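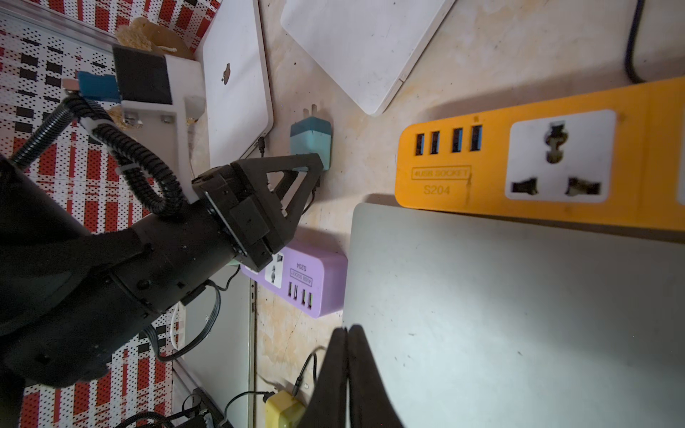 Heidrun Hämmerli asked whether the oral history transcripts could be released without the timing marks, as they make the files hard to read aloud. They can, and from this version there are two copies of each transcript, one with timings and one without.

The Skuneck Ferry Recordings are interviews with people who worked on or used the river ferry at Skuneck before the road bridge opened. The collection holds 220 recordings and 2,966 pages of typed transcript. All of it is in English, apart from a few songs and some place names.

## Files

- `audio/` – one file per interview, lightly trimmed at both ends
- `text_timed/` – transcripts with a time at every change of speaker
- `text_plain/` – the same words, no timings
- `index.csv` – recording number, year, ferry job if any, length in minutes
- `places.csv` – spellings of landings, farms and pubs along both banks

Charge your laptop before a long proofreading session. The audio player in Trakard drains the battery fast, and unsaved edits are lost if the machine goes to sleep. 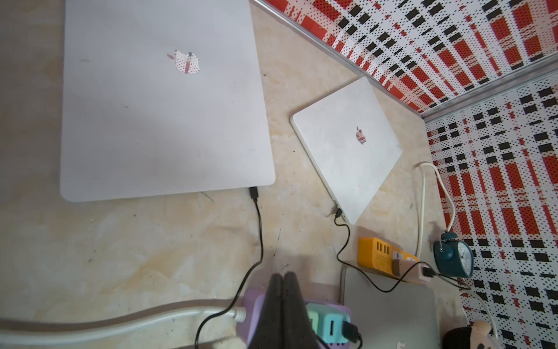

## How the transcripts were made

Hiu-tung Peng and Reynaldo Yap typed the first drafts by ear. Kuo-hua Hung then checked each one against the tape. Dialect words are kept as spoken. "Hawser" turns up in five spellings in the drafts and is now the same throughout.

Where a word can't be made out, the transcript has `[unclear]`. Where two people talk at once, the quieter voice goes on its own line. Laughter is marked, coughing is not.

## What was taken out

Nine interviews are held back at the request of the families. Their numbers are still in the index so that the sequence makes sense, but the rows are otherwise blank. Home addresses and the names of living children were removed everywhere else.

## Known problems

- Recordings from the Vasylenko tapes run slightly fast. The pitch is off but the words are fine.
- Some dates in `index.csv` are the day the tape was labelled, which may be weeks after the interview.
- `places.csv` has two entries for Gumoso landing – the upper one closed first.

## Use

Free for study and teaching. Please quote the recording number. For broadcast, write to Vasiliki Karamanlidis first.

Last changed: 2024-01-25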